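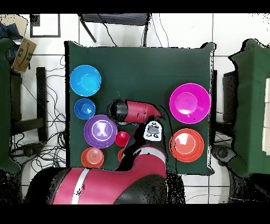 4 min read

Call for participants: teleoperation of a tabletop arm, bowls and small objects

Posted 6/5/20

Zarkora is seeking paid participants to operate a robot arm by remote control and record examples of simple handling tasks. The recordings are used to train a policy that selects arm movements from camera input. No background in robotics is needed. Training is given on the first visit and is paid at the same rate as recording.

What the work involves

Each participant sits at the operator station and moves a hand controller. The arm follows the controller. The work surface is a table with a dark green cloth, set with bowls of several colours and sizes and a small red ball. A task is given as one line of text on the operator's screen, such as "put the red ball in the purple bowl" or "move the magenta bowl to the left side of the table". The participant carries out the task, presses the pedal to end the recording, and marks it as complete, failed or discarded.

One recorded attempt is called an episode. Most episodes last under a minute. After each episode the objects are rearranged according to a layout card. The participant does the rearranging by hand once the arm has been parked and the station light is green.

The current set, Leka, holds 2,282 accepted episodes. The target for the first release is 2,483. The remaining episodes will be drawn mainly from layouts in which the arm hides part of the target object from the head camera, as these are under-represented in the set. A second set, Jedel, will start once Leka is closed and will use the same table with stacking and nesting tasks. Participants who complete their Leka sessions will be offered Jedel sessions first.

Failed episodes are kept. A dropped ball or a missed grasp should be marked as failed and left in the set. Discard is reserved for episodes in which the task text did not match the layout, the controller lost tracking, or someone reached over the table while the arm was live. Participants are not paid by success rate and there is no penalty for a high number of failures.

Who can take part

You must be 18 or older and able to sit at a station for 40 minutes at a time with breaks between blocks. You need normal or corrected vision and must be able to tell the bowl colours apart, including the two shades of blue and the orange-red against the magenta. A short colour check is done before training. If you do not pass it you will be paid for the visit, and you may be placed on the labelling list instead.

Both left-handed and right-handed operators are wanted. Left-handed operators are short in the current group and will be given priority for bookings. Gaming or crane experience is of no particular value to us and does not need to be listed.

You should not apply if you have an implanted medical device that may be affected by the tracking equipment, or if you are prone to motion sickness when using a headset. The headset is used in some blocks only, but bookings cannot be split around it.

Time and payment

Each participant is asked for 5 sessions of three hours, including the training session. A session is made up of four recording blocks, with set-up and breaks making up the rest of the time. Payment is $200 per session, made by bank transfer after each session is signed off. Travel is not covered. Parking is available behind the Cindby building and must be requested when you book.

Sessions run mornings and afternoons. You may book no more than one session a day. Cancellations with less than 24 hours' notice are not paid. If we cancel with less than 24 hours' notice, you are paid in full.

What is recorded

The following data are stored for every episode: head camera colour and depth streams, joint positions, gripper state, controller position, task text, layout card number and the mark given by the operator. Depth data are stored as captured, with missing values left in place. Audio is not recorded. The camera faces the table and the floor behind it. Your hands and forearms may appear while you reset the objects, and those segments are trimmed before release.

Your name is kept apart from the episodes. Each operator is given a number, and the number is included in the released data so that differences between operators can be studied. You may ask for your episodes to be removed at any time before the release date. After that, removal applies to later versions only.

Safety

The arm runs at reduced speed during all participant sessions. A stop button is fitted within reach of the operator, and a staff member with a second stop button is present throughout. Closed shoes are required. Long hair must be tied back, and lanyards, scarves and loose bracelets must be taken off before entering the marked area. Step over the floor cables and do not move them.

How to apply

Send an email to the Leka bookings desk with the subject line "Operator, Leka". Include your full name, a phone number, your dominant hand, and the weeks in which you are free. A resume is not required. You will receive the consent form and the information sheet by return email. Please read both before your first visit and bring the signed form with you.

Questions about the tasks or the recorded data should be addressed to Dalibor Tichý, data collection lead. Questions about consent, payment or access to the building should be addressed to Orla Ó Dubhghaill, participant coordinator.

Applications are reviewed in the order they are received. The call stays open until all Leka sessions are booked.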